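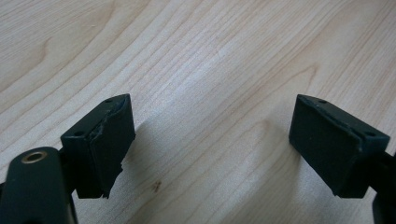
Wooden surface, pale grain.

February, started 8:40 a.m.

Day-hire tour times: does the Conport route sheet hold up?

Background so I don't have to dig for it later. Conport wants to sell the old town loop in Umulbridge as a day hire: one car, one driver, six stops, lunch wherever the passengers like. The sheet they sent says the whole thing fits in 10 hours with time to spare at every stop. It also says the same plan will work in Usomari with the stop names swapped out. I don't believe either claim yet. The first one might be true. The second looks like somebody copied a page.

What we have to work with is the trip log, 1,573 hires, all from Umulbridge. No Usomari trips at all. I asked twice and was told the cities are "comparable." They have a river each. That's as far as the comparison has been explained to me.

What the sheet says

Pickup at hotel, fort, spice market, lunch, tile museum, riverside steps, the Gondal gate at sunset, drop-off. Each leg gets a drive time and each stop gets a stay. The drive times are all round numbers ending in 0 or 5, so I take it they were read off a map app by someone sitting at a desk. The stays are all forty-five minutes, including lunch. I have never seen a group of four finish lunch in forty-five minutes in that part of town, and the sheet doesn't say where they're eating.

Nothing on the sheet for finding the car again. This is the item I keep coming back to. The driver can't wait at the fort or at the market. He has to park somewhere and come back, and the passengers have to be standing at the right exit when he does. The fort has more than one exit and they come out on different streets.

Cleaning the log

Spent most of the morning on this. Notes for whoever does it next:

Hires with a start time and no end time. Left out, but I kept a list. I don't want us dropping the long days just by virtue of the driver forgetting to tap out, and my hunch is the forgotten ones are mostly long days. Can't show it.

Hires where the stop order differs from the sheet. Kept. Plenty of drivers do the museum before lunch, and they may know something.

Hires booked as a day tour but used as an airport run with a shopping stop. You can spot them by the single long wait. Left out. They make the average look wonderful, and I suspect they are where the "time to spare" line came from.

After that I have 425 trips that look like the tour as sold. That's a big drop from the full log and I want it written down here, before somebody puts the large number on a slide next to a result that came from the small one.

First look

Median day comes in under the limit. Fine. I'd have been surprised if it hadn't, given that drivers get told off for going over and passengers get charged for it. People will skip a stop to avoid the extra hour. So I went and checked which stops were skipped, and the Gondal gate is the one that goes. It's last on the list, it's across the bridge, and by then everyone is tired. It is also the picture on the brochure.

So the claim "fits in the day" needs a second half. Fits in the day with the gate, or without it? Split the trips on that:

With the gate: the day runs long more often than not. The overrun is mostly on the bridge leg and mostly in the late afternoon.

Without the gate: comfortable, sometimes a lot of slack.

Put the two together and you get a nice middling number that describes hardly anybody's day. I'd like that average left out of whatever we send.

Noman Siddiqui looked at the split after lunch and disagreed with me on one point. He thinks some of the no-gate trips were never meant to include it, as the booking page had a short version running for part of the season. He's probably right. The booking code should tell us, but the code field is blank for the earlier trips. He is going to ask Conport for the old booking pages. I've said I'll hold the result until he hears back, and I've also said I won't hold it forever.

The walking bits

The sheet treats the market to the museum as a drive. I looked at the street plan and it's one long block and a lane. In the log the drive on that leg is sometimes longer than any walk could be, because of the one-way system. If the passengers walk it and the driver meets them at the museum with the bags, we lose nothing and skip a pickup.

Against that: it's a walk in the heat for half the year, the lane has steps, and anyone with a stroller or a bad knee needs the car. I don't want us recommending a walk on the strength of a map. Somebody should do it first, at midday, with a bag. I'll do it if I'm sent. I'm not going to write "an easy stroll" on behalf of a lane I've never stood in.

The riverside steps are similar. Listed as a stop with a car door practically on the water. Two drivers wrote in their notes that they drop at the upper road and people go down on foot. The way back up is the part that takes time and the sheet gives it none.

Ratings

Conport's cover letter leans hard on the star ratings. I had a go at tying them to the overruns and got nowhere. Nearly every rated trip is at the top of the scale, long or short, gate or no gate. Either everyone had a lovely time regardless or people hit five stars to make the screen go away. I lean toward the second. The free-text comments are better value. The same few things come up: waiting for the car, lunch rushed, driver was kind. Nobody mentions the tile museum, for good or ill. Noman says the tile museum is excellent. He has been and I haven't, so noted.

One comment I copied out for the wall: "Beautiful city, mostly seen from a parking place."

Usomari

Tried to be fair to this. Took the stop list they sent and laid it against the street plan. The stops are spread along the river there and not bunched up in an old center, so the day is more driving and less walking about. The lunch stop is on the wrong bank. To get to it and back you cross the same bridge twice, and the sheet gives the second crossing the same time as the first even though it would fall in the school run.

Could the plan work? Maybe, with a different lunch. Do we have anything to say it does? No. I'm not going to stretch the Umulbridge numbers over it. If Conport wants a Usomari claim they can run a few cars and log them, with end times this time. Even a small set would be better than what's there now, which is a paragraph of adjectives.

Things I changed my mind about during the day

Thought the stop order was the main trouble. It's not, or not much. Drivers who shuffle the order finish at much the same hour as those who don't.

Thought the morning pickup was padded. Looked again and it's fair. Hotels are slow, people go back up for a hat.

Thought the limit itself was silly. Still think that, a little, but it's set by the drivers' shift rules and isn't ours to argue with.
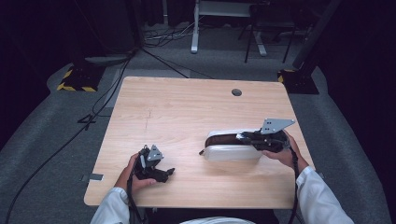 Still open

Old booking pages, with Noman. Needed before the gate split goes anywhere.

The list of hires with no end time. If Conport can match even part of it against fuel or toll records we'd know whether I'm right about the long days. I'd be happy to be wrong on it.

A proper number for "finding the car." The log has a gap between the driver's arrival tap and the doors-closed tap, but some drivers tap both at once when they pull off. Need to throw those out and see what's left. I'd guess enough to work with at the fort and too little at the market.

Lunch. Ask what they mean by it. A sit-down meal and a snack from a stall are different days.

Wording for the reply. Draft so far: the tour as sold fits the day for passengers who leave out the last stop; for those who keep it, the plan needs a longer lunch and one stop fewer, and we would drop the riverside steps before the gate. No view on Usomari. Noman wants "no view" softened to "no view at present." Fine by me.

Working copy of the cleaned trips is in the shared folder under today's name, with the left-out ones in their own file beside it. Please don't sort the main file by duration and save it. Someone did that to the last one and the stop rows came apart from their trips.

Stopped 5:20 p.m. Gate split still not sent.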